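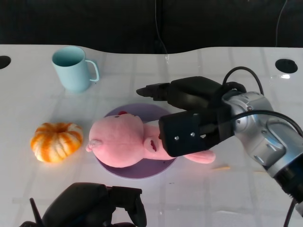
*Workbench at Jorkomora, right arm over the plate.*

# Odano Tabletop Set

Odano is a collection of recorded arm movements made on a two-armed bench rig in the Jorkomora shared workshop. The rig was assembled by members over one winter, and recording began in February. This file describes the contents of the release, the manner in which it was gathered, and the terms on which it may be used.

Maintainer: Nosipho Adams
Hardware and calibration: Ragnheiður Kjærgaard
Current release: 2

## Contents

| Item | Value |
|---|---|
| Episodes, total | 822 |
| Episodes, annotated | 717 |
| Arms | 2 |
| Head camera view | included for every episode |
| Joint positions | included for every episode |
| Joint effort | not included |

Each episode is stored in its own folder, with one file of joint readings, one folder of stills and a short text file holding the instruction given to the operator. Folder names are plain numbers and carry no meaning beyond the order in which the episodes were saved.

The remaining episodes have no annotation. They are supplied in the folder `unlabelled` and should not be mixed with the rest when results are reported.

## Setting

All episodes were recorded at the same white table, against a black background. The table has round holes cut into its top. Users who crop the stills should note that the far edge of the table is wavy, and that a straight crop will either lose part of the surface or keep part of the background.

Lighting was left as members normally use it. The tabletop reflects light, and bright patches occur in many stills. No correction has been applied. An earlier release, prepared under the working name Bretau, had its brightness evened out by script; this was found to flatten the paler objects and has been withdrawn.

## Objects

The household group comprises small items brought in by members. Those used in the plate tasks include a pale blue mug with a single handle, a small orange and white striped pumpkin, a round purplish plate and a pink plush toy.

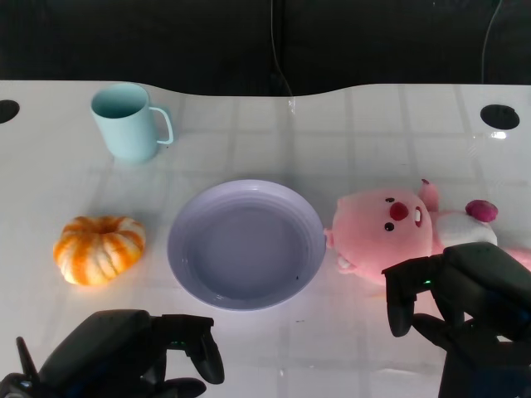

*Reading time: 4 minutes*

The plush toy is listed in the annotation files as `plush_pink`. It is soft, and its outline changes a good deal with its pose: lying on its side it shows both eyes, a red nose and a white tooth, while on its back the head and limbs spread quite differently. Annotators were asked to mark the head and the body separately wherever both could be made out.

The plate is listed as `plate_round`. Its colour reads as purple in some stills and closer to grey in others. The label does not change with the colour.

## Tasks

Plate tasks are given as a single written instruction, for example "put the toy on the plate" or "take the toy off the plate". The operator chooses which arm to use. The mug and the pumpkin may be present without being named in the instruction, and models trained on this set should be expected to leave them alone.

An episode is marked `complete`, `partial` or `stopped`. The mark is entered by the operator and checked by a second member. Where the two disagreed, the episode was marked `partial`.

## Known faults

- Time stamps from the left arm run behind those of the right in the first 200 episodes. A table of corrections is given in `offsets.csv`.
- The grippers are often very near the camera and may be out of focus in the lower corners.
- Black fingers against the black background are hard to separate by colour alone. The masks supplied were drawn by hand and are less exact in this region.
- Hanging wires are visible beyond the table and have not been masked.

## Use

The set may be used for study, teaching and private projects. Sale of the stills, alone or as part of a larger collection, is not permitted. Users are asked to cite the release number – results from release 1 and release 2 are not comparable.

The reader script, `horrocks.py`, takes its name from the cupboard in which the first controller was kept. It loads one episode at a time and needs no other software beyond a standard Python installation.

## Corrections

Reports of wrong labels should give the folder number and the name of the still concerned. Reports about joint readings are passed to Ragnheiður Kjærgaard; all other matters are handled by Nosipho Adams. Accepted corrections are listed in `CHANGES.md` and take effect at the next release.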